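Distel opens its Julico workshop to visitors this February

FOR IMMEDIATE RELEASE

I run the visitor days at Distel, so I get to write this one myself, which is my favorite part of the job (after the cookies). We're opening the doors of our Julico workshop on a Tuesday this February, and you're all invited -- neighbors, teachers, students, customers, anybody who has ever wondered how you teach a robot to pick something up.

The short version is that you show it. A person takes a gripper in each hand, does a job on the table, and the recordings go to our training team. We call the project Jatus, and so far it has collected 3,637 recordings of plain everyday handling. Lifting, turning, putting down, moving over a little. It sounds dull and I promise it's weirdly hard to stop watching!

On the day you'll get to see two stations, both with a working operator, and then you can have a go. Groups are kept to four people at a time so everybody gets close enough to see the fingers move. The demonstration with the clear plastic box is the one I'd go to first. See-through things are tricky for cameras, with all that glare and those thin bright edges, and our operators love to talk about it. Ask them anything.

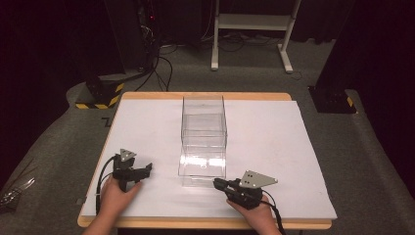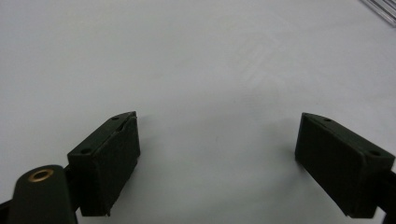 Jatus at work in Julico: a clear plastic box between two hand-held grippers (first picture) and the fingers of a gripper close up over the white tabletop (second picture).

After the demonstrations we'll walk over to the bench where our partners at Noguchi will have gripper parts laid out to pick up and pass around. They've been helping us with finger shapes for a while now, and they're bringing a box of early ones, including a few that never worked at all. I tried a pair last month and dropped a tape dispenser on my own foot, so please wear closed shoes.

Doors open at 2 p.m. and the first demonstration starts as soon as the first group has signed in. Plan on an hour, longer if you want a turn with the grippers. We have room for up to 100 visitors over the afternoon. Entry is free, but you do need to book a spot through the visitor page on the Distel website. Kids are very welcome with a grown-up. The workshop is on the ground floor and there are no steps from the parking lot.

Reporters and school newspapers, please tell us when you book that you're coming, and we'll save you a place in one of the early groups. Photos are fine everywhere except the screens in the back office.

About Distel
Distel builds and trains robots for light handling work. Jatus is its project for recording how people use their hands, and is based at the Julico workshop.

Press contact: Visitor Desk, Distel, Julico workshop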